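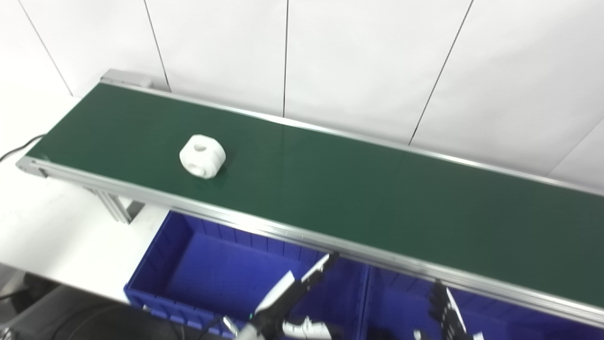 Fermented garlic honey, who's in?

ntombi_lekota
Started my second jar Thursday and I'm hooked! Peeled cloves, raw honey, lid on loose, flip it every day. Three weeks in, the first batch went runny and sweet and I put it on everything (roast carrots, wow).

pirkberg868
Love it, but three weeks is way too soon. Mine sits three months, minimum. Before that it's just raw garlic in syrup.

ntombi_lekota
Disagree! I like the bite.

mchauke
Team early here. Do check the pH though, you want it under 4.6. A splash of cider vinegar helps.

pirkberg868
Vinegar?? Ruins the flavor.

mchauke
One spoonful, you can't taste it. Try it on a small jar!

ntombi_lekota
OK, doing one of each in August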